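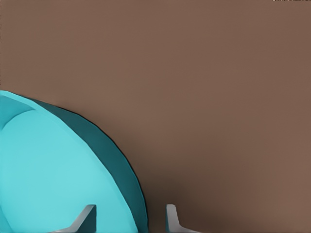 Issue 153

How to check a silver bar before you pay for it

Sellers like to say a sealed bar needs no checking. I've heard that from people I trust and from people I don't, and I check both. Thérèse Petrenko, who got me into silver, still weighs everything twice.

Start with the price. Look up the spot price of silver that morning and work out what the metal alone is worth. A bar offered below that figure deserves suspicion, whatever story comes with it. One dealer, Hurungate, advertised a "clearance" on 10 oz bars last May, and once I added shipping, insurance and the card fee, I would have paid 12 percent over spot. Some clearance.

Next, weigh it. Use a scale that reads to a tenth of a gram and test the scale first with a calibration weight. A 10 oz bar is 10 troy ounces, or 311.0 grams. A little over is common. Under is a reason to hand it back.
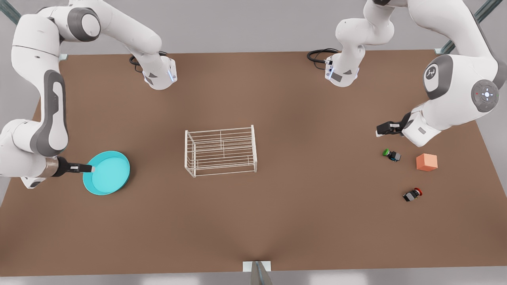
Weight alone proves very little, so measure the bar too. Multiply length by width by thickness in centimeters, then divide the weight in grams by the result. Pure silver comes out close to 10.5. Poured bars have uneven sides and will throw this off, so for those do a water displacement test instead: set a cup of water on the scale, zero it, hang the bar in the water on a thread without touching the cup, and divide the bar's dry weight by the new reading.

Then try a strong magnet. Silver shouldn't grab it. Neither do copper or lead, so don't let a seller wave a magnet around and call the matter closed.

As for certificates, I give them almost no weight. Paper is easier to fake than metal. Match the serial number to the bar if there is one, and move on.

Last, ask for the buyback terms in writing before you pay. Ralldale sent me theirs the same day. Hepburn told me their rate was "competitive" and wouldn't put a number on it. I bought elsewhere.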